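From: Marloes Prins
To: Hernden Seed Swap list
Subject: Re: Re: saving lettuce seed without losing your mind

Hi all,

So glad this thread woke up again! I was going to send two lines and then I got going, so get yourself some coffee.

Earlier in the thread, Abdel Hamid wrote:

> I let five heads of Fultitum bolt last summer and got next to
> nothing. The stalks went up past my waist, they flowered, and
> then we had rain and most of the fluff just rotted on the plant.
> What I did save was more chaff than seed. Is there a trick to
> this or do I just live somewhere too damp for lettuce seed?

You don't live somewhere too damp! I garden on the same side of Hernden as you do and I get seed from Fultitum nearly every year. It does take some fussing, and the fussing is my favorite part of the whole season (yes, more than the tomatoes).

The big thing with lettuce is that it doesn't ripen all at once. One flower head goes to fluff while the one next to it is still a tight green bud, and this goes on for weeks. If you wait for the whole plant, the first seed is gone before the last seed is ready. So I go out every couple of days, bend the stalk over a paper grocery bag and give it a good shake. Whatever is ripe lets go. Whatever isn't stays put and I get it next time. Afternoons are best, after the dew is well off.

When a long wet spell is coming I cut the entire stalk and hang it upside down indoors with the bag tied over the top. You lose the green buds that way, but the ones that are halfway there will usually finish on the stalk. I did this with two plants last year and the seed came up thick as grass in February under lights.

For drying, spread everything out thin, indoors, out of the sun. I used to leave it in the bag and the stuff in the middle went musty. These days the small seed goes on a plate and the big chunky things, like bean pods and whole radish stalks, go into wire mesh where the air can get under them.

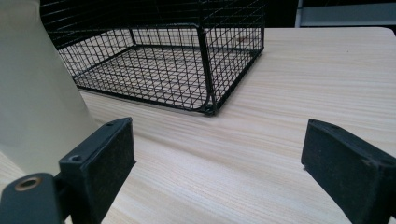 Marjoram and basil dry fine the same way, Abdel Hamid wrote back when I told him this off list, but he wanted to know how on earth you get the fluff off lettuce seed without blowing the seed away too, and whether it even matters if some of it stays.

It doesn't matter for growing! You can sow it fluff and all. It matters for swapping, though, since a packet of fluff looks like a packet of nothing, and it clogs up when you try to sprinkle it. What I do is rub the dry heads between my palms over a bowl, then put the lot through a kitchen sieve with holes just big enough for the seed. Most of the fluff balls up and stays on top. Then I take the bowl out on the back step and blow across it very gently, tipping it as I go. Don't use a fan. I tried a fan. I had lettuce in the gutter, in the gravel and in my neighbor's window box, where it did beautifully.

Let the cleaned seed sit out for another 8 days before you put it in a jar. It feels dry long before it is dry.
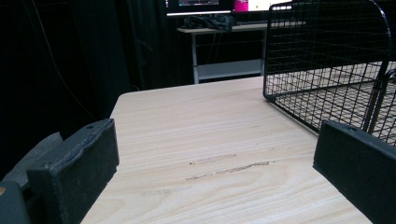
And please label it right then, with the variety and the year. I have an envelope in my drawer that says "the good one" in my own handwriting and I will never know what I meant by it.

About crossing: lettuce mostly takes care of itself, so you can grow Fultitum and Cetico in the same bed and still get what you planted. I leave a few steps between them anyway, mainly so the tall stalks don't tangle and drop seed in each other's bags. Pick your best plants for seed, too. I know it's tempting to eat those and save from whatever bolts first, but then you are choosing for early bolting, and in a few years that's what you'll have. I tie a bit of red yarn on my keepers in spring so I don't get hungry and forget.

Abdel, I have plenty of Fultitum left and would love to send you some so you can start fresh. Same goes for anyone else on the list. Cetico I'm short on, so if one of you has extra, I'd happily trade for it. I've also got a purple pole bean with no name that climbs like mad and tastes wonderful, and I would really like to hear from anyone who thinks they know what it is.

Happy sowing,
Marloes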